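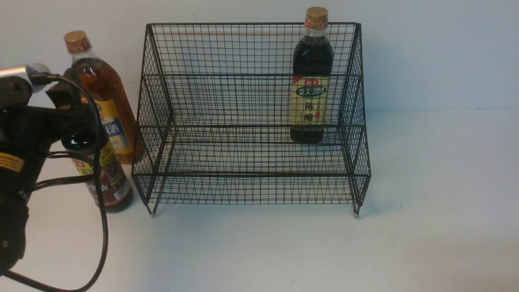 What is the difference between the upper and lower tiers on a stepped condiment rack?

The upper tier is set back and takes tall bottles such as vinegar, soy sauce and cooking wine. The lower tier projects forward and takes short jars, salt boxes and spice tins, so both rows can be reached without moving the front one.

Hornwood Two-Tier Wire Condiment Rack, Black

Item 1266. Countertop use, freestanding.

Construction

The shelves and sides are thin wire welded into a square grid, with heavier rod along the edges. The finish is black, with pale silver tips on the feet. The side panels are angled and widen toward the base, which places most of the footprint under the lower tier. The open grid lets drips fall through to the counter, where they can be wiped up.

Loading

Place glass bottles with the base flat across several wires. Bottles with a square body sit more steadily on the grid than narrow round ones. Very small round bottles can tilt if the base falls between two wires; set these on a saucer or a cut piece of shelf liner.

Rated load, upper tier: 2000 g
Height of upper tier opening: 37 cm
Net weight of rack: 700 g

The load rating assumes the weight is spread across the tier. Do not hang utensils from the top rim while the upper tier is fully loaded.

Placement

Stand the rack on a level surface with the back toward the wall. Check that all feet touch the counter before loading. Keep the rack away from open burners. Lift it to move it; dragging a loaded rack can mark soft countertops.

Cleaning

Remove the bottles. Wash with warm water and dish soap, using a soft brush at the weld points, then dry with a towel. Vinegar and salt residue should be rinsed off the same day. Steel wool and abrasive powder will scratch the finish. Dishwasher cleaning is not recommended.

In the box

One rack. Bottles and condiments are not included.

Page text revised by Bouchra El Sherbiny, Apr 6, 2020.

Related items

Hornwood Single-Tier Wire Rack, Black
Ovumgate Spice Jar, Screw Lid
Bekinent Shelf Liner, Cut to Size
Abdel Hamid Oil Pourer
Ovumgate Salt Box With Spoon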